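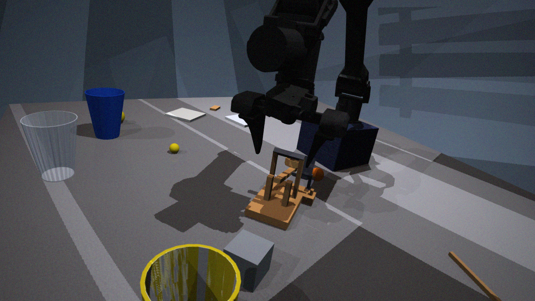
# Stesel: a simulated tabletop for control and planning

Last updated: September

By Akua Kwofie and Niall Farquharson

Welcome, and thanks for stopping by! Stesel is a set of simulated episodes of one arm working over one cluttered table, together with the tools we use to replay them, score them and (more often than we'd like) find out why a plan went sideways. It grew out of Orken, our motion planner, which badly needed something harder to chew on than a bare table with a single cube on it. We've tried to write down everything a newcomer would want to know, and probably a few things only the two of us care about.

## What you get

The release holds 4,000 episodes. Each one stores joint positions, joint velocities, gripper commands, the pose of every object at every step, and rendered views from more than one camera. Control runs at 30 steps per second and the images are saved at the same rate, so you can line the two up by index and skip the timestamp matching that ate so much of our spring.

The objects are ordinary things: cups, yellow balls, flat square tiles, a small orange block, a thin wooden stick, a navy box. Then there's the wooden mechanism, with its upright frame and its lever, and that's the piece most people write to us about. Its collision mesh is much finer than anything else on the table, and it will slow your planner down. If you only want pick and place, load the light version of the scene, which swaps in a coarse hull for the mechanism and leaves the rest alone.

## Getting started

Unpack the archive somewhere with plenty of room, then point Bestesden at it. Bestesden is our replay tool, and it only needs to know the folder:

 bestesden open ./stesel --episode 1405

We picked episode 1,405 as the one to start with since it loads quickly and touches most of the code paths. If the arm shows up folded in on itself, your joint order is wrong. Look in `joints.yaml` and compare it with the order your own controller expects. Niall has made this mistake on two different machines, so please don't feel bad about it.

The overhead-style view is handy for checking object poses, because you can compare spacing on the table without the upright pieces getting in the way quite so much. The arm can still cover a good part of the middle, so keep a second view open while you work.

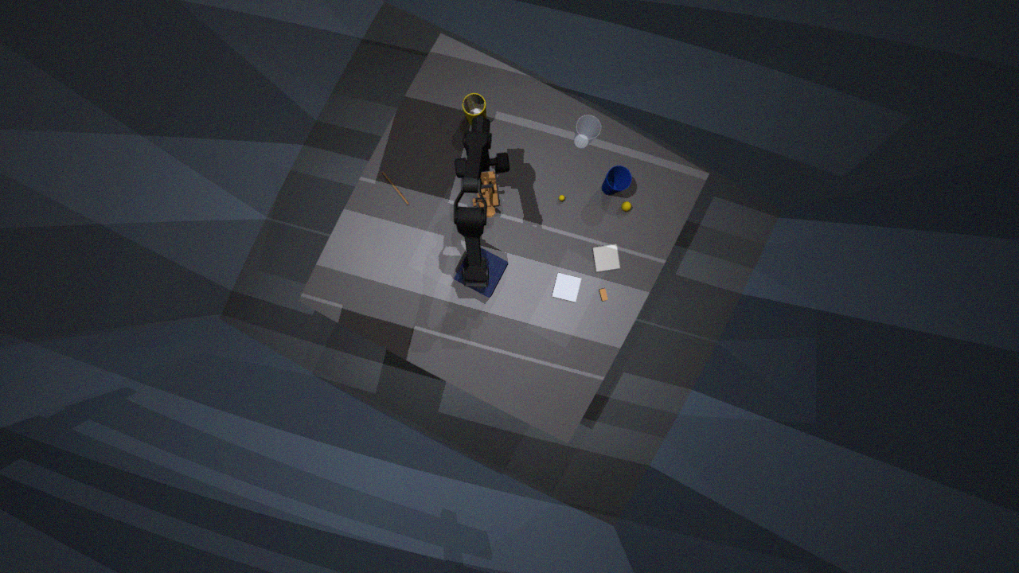
## Camera views and lighting

Every view in an episode shares one world frame, with the origin at the center of the tabletop. Extrinsics are in `cameras.json`, written as camera-to-world, and yes, we used to ship them the other way around. If you have loading code from the first release, take out the inverse.

The lighting is rough on purpose. There are broad light and dark bands across the tabletop, and the arm throws shadows of its own. Akua's first segmentation model was very fond of labeling shadows as part of the gripper, and we'd be happy to hear how yours does. The clear cup is the other troublemaker, particularly for anything that estimates depth from color images. Ground truth masks are included for every object, the clear cup too.

## Planning and scoring

Orken plans in joint space and hands its path to Kandasamy, the controller, which tracks it and stops when contact forces go over the limit in the config. You can swap out either half. The scoring script looks only at final object poses, the largest contact force and total time, so it doesn't mind where your trajectories come from.

There are 4 splits: train, validation, test, and a small one called `odd` for layouts where objects start very close together. Please report `odd` separately. Averaging it in hides just the failures we made it for.

## Known problems

- Balls sometimes keep a tiny bit of velocity after they should have settled. Clamp it if your planner is waiting for everything to be still.
- Gripper force is noisy for the first few steps after a reset.
- Bestesden forgets your window layout when it closes. A fix is half written.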